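Chapter 4
Cables, Cords and Other Tanglers

I used to think tidying a cable meant stuffing it in a drawer and shutting the drawer fast. Then I spent a winter sorting the supply room at Skenumberg, all 37 bins of it, and I changed my mind!

Start by letting the cord lie the way it wants to. A long one has a memory of how it was last stored - an orange wire on a flowered tabletop will show you its arc, its wavy stretch and the loop near the end much better than a dark one. Follow those bends before you start coiling.

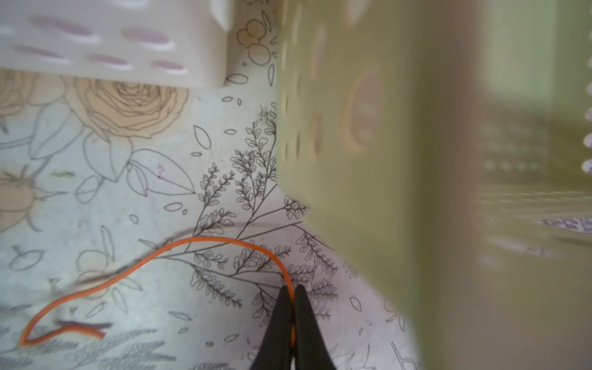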